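Search notes Enter keywords Go

Plug Loads in Office Buildings
Handout for Topic 4: Losses in single-phase power supplies
Revised 8 Oct 2025

4.1 Scope

Topic 3 dealt with lighting and mechanical services. The loads considered now are those connected through a general power outlet: desktop computers, monitors, printers, chargers and small kitchen appliances. In most audits they are metered together on the tenancy sub-board, so the individual contributions have to be measured at the outlet or estimated from a schedule of equipment.

Most of these loads contain a switched-mode power supply. The supply rectifies the mains, chops it at high frequency, steps it down through a small transformer and rectifies it again. Each stage has a loss. The losses leave the supply as heat and, in an air-conditioned tenancy, become part of the cooling load treated in Topic 6.

4.2 Definitions

Input power (Pin) is the real power drawn from the outlet, in watts.
Output power (Pout) is the sum of the power delivered on all d.c. rails, in watts.
Efficiency is Pout divided by Pin, expressed as a percentage.
Loss is Pin less Pout.
Load fraction is Pout divided by the rated output of the supply.

The rating printed on a supply is an output rating. It is a limit and gives no information about consumption in use. Equipment schedules that add up nameplate ratings will overstate the plug load of a tenancy, often by several times. This was the main fault in the Burneck audit discussed in tutorial. 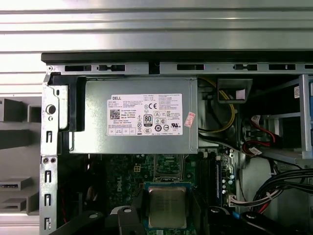 Why is efficiency quoted at several load points and not as a single figure?

Losses have a fixed part and a part that varies with load. At a low load fraction the fixed part dominates and efficiency falls; at a high load fraction the resistive part grows with the square of the current. The curve therefore has a peak, usually near half load, and one figure cannot describe it.

4.3 Worked calculation

A supply delivers 218 W on its d.c. rails. A meter at the outlet reads 237 W.

Efficiency = 218 / 237 = 92.0%
Loss = 237 - 218 = 19 W

Suppose the machine is held at this load for 11 hours each working day. The loss per machine is then

19 W x 11 h = 209 Wh per day

and for a floor of 100 identical machines it is 20.9 kWh per day. The cooling plant must reject this heat along with the useful output, which also ends up as heat in the room. For the purpose of the Topic 6 calculation, use Pin for each machine. Do not use the loss alone. This error is made every year.

Holding the load constant is a simplification. A desktop used for word processing spends most of the day near idle, where both the power and the efficiency are lower. Annual estimates should use a logged profile of at least one full working week.

4.4 Power factor

Real power and apparent power differ where the current is out of phase with the voltage or is not sinusoidal. A simple rectifier and capacitor draws current in short pulses near the voltage peak. The resulting harmonics raise the r.m.s. current without adding to the real power.

Power factor = real power / apparent power

Supplies with active correction shape the input current to follow the voltage and reach a power factor close to unity at full load. At low load the correction is less effective. Third-order harmonics from single-phase loads add in the neutral conductor, and this has to be checked in older buildings where the neutral was sized below the phase conductors.

Energy billing for small tenancies is based on real power. Power factor affects the bill only where the tariff has a demand component in kVA.
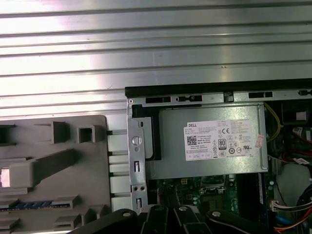
Dwynwen Hopkin

4.5 Measurement at the outlet

Low-cost plug-in meters are adequate for loads above a few watts. Below that their resolution is poor, and standby readings should be taken as an energy total over 24 hours and divided by the time.

Record for each item:

- the asset number and location
- the rated output, where marked
- power in active, idle, sleep and off modes
- power factor in active mode
- the settling time before each reading

The Karker data set on the unit page follows this layout. The Wotunico data set does not separate idle from sleep and should not be used for the assignment. Jiahui Dong's correction to the monitor readings has been applied to the current version; discard any copy downloaded earlier.

Output power cannot be found with a plug-in meter. It requires current measurement on each rail with the supply on a bench load. Students are not expected to do this, and supplies are not to be opened under any circumstances. The input capacitors can hold a hazardous charge after the plug is withdrawn.
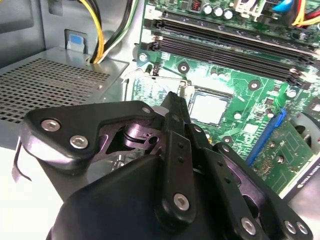 4.6 Problems

1. A supply rated at 300 W output has an efficiency of 85% at a load fraction of 0.5. Find Pin and the loss.

2. Repeat the floor calculation in 4.3 for an efficiency of 88% with the same output power. State the increase in daily loss in kWh.

3. A monitor draws 24 W real power at a power factor of 0.6 from a 230 V supply. Find the apparent power and the r.m.s. current.

4. Explain why replacing an oversized supply with a smaller one of the same efficiency class may reduce energy use at idle.

Written solutions go to Chaltu Teshome through the unit page before the December break. Show units in every line of working.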